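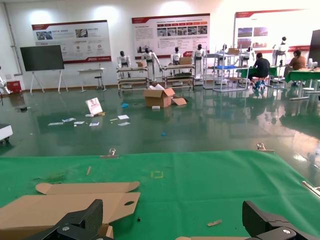

Writing the rules for a shared robot floor: an interview with Bimla Rajput

Published Sunday, February 16, 2025

Bimla Rajput maintains the operating rules used at Nilledley, where arm stations and humanoid units work on the same floor as the people who run them. The rulebook started as a page taped to a cabinet. It now has 20 numbered rules and an annex on task setup, and two other sites, Zudthorpe and Hornell, have adopted it with local changes.

She is careful about the word "standard." The formal safety standards for industrial robots and their integration apply as they are, she says, and her document sits underneath them. "A published standard tells you to do a risk assessment. It does not tell you what to do with an empty box at four in the afternoon. Our document is for the box."

The first section deals with the work surface. Each arm station has a cloth cover, and the rule is that the cloth must be clamped at the far edge before the arm is powered. Green is the usual color. "A loose cloth moves when a finger drags on it. The object moves with the cloth, and then you have a record of a task that is different from the one you wrote down." Small wrinkles are accepted. Rajput tried for a time to require a flat cloth and withdrew the wording. "Operators spent more time smoothing than working. Real tables are not flat either."

The clamps themselves count as obstacles under the rules. They must be entered in the station sheet, and no approach path may pass lower than the clamp height plus a margin set by the site. Hornell uses a larger margin than Nilledley does, and she has no objection to that.

Position marks come next. Start positions may be outlined on the cloth, and a small square is the preferred shape. The annex asks for a mark that a person can find and that does not stand out strongly in the wrist camera. "If the mark is too bright, you may be training on the mark," Rajput says. Faded marks are allowed as long as the operator can locate the corners.

The section on materials took the longest to agree. Cardboard blanks, scraps and thin sticks are common at the stations, and the early drafts treated all of them as waste unless they were part of the active task. Operators at Zudthorpe objected. Their argument was that a cleared table produces policies that work only on a cleared table. The current text splits loose items into three classes: task items, permitted clutter and foreign items. Permitted clutter may stay on the cloth if it is lighter than the gripper's rated grip and has no hard edge that could wedge between the fingers. Foreign items, including tools, have to come off before the arm moves.

"People want a list of objects," she says. "I will not give them one. A list is out of date in a week. They get the two tests and they apply them."

The floor rules are shorter. Open boxes, boards and paper have to stay outside the marked walkway and outside the travel area of any mobile or legged unit that is powered. They may remain on the floor elsewhere during a session and are cleared at the end of it. Rajput expects to tighten this in the next revision. Glossy epoxy is easy to clean, but a sheet of paper slides on it, and she would like paper removed at every operator change.

For humanoid units the main rule is about parking. A unit not in use stands along the back wall, and it is treated as live until its status has been checked at the unit. "Standing still is not a status," she says. Carts and racks may be placed in front of a parked unit, but must be rolled away before it is enabled. Anyone seated with their back to the robots has to be told verbally before one is brought up, and has to answer.

Recordkeeping is the part she would defend first. The last audit covered 2,945 sessions, of which 2,816 had a complete station sheet. Most of the remaining 129 were missing the line for clutter class – a field that takes a few seconds to fill in. The form, built on a template called Chaturvedi, now refuses to close without it.

She reads every change request herself and has logged 169 of them so far. Many are about wording. One asked her to replace "should" with "shall" throughout, and she declined. "Shall is for things I am prepared to stop a session over. There are 20 of those. The annex is advice, and people read it more willingly when it says so."

The next revision is planned after Hornell finishes its own trial of the clearance margin. Until then, sites may go stricter than the text without asking. Going looser requires a written request to Rajput, with the station sheet attached.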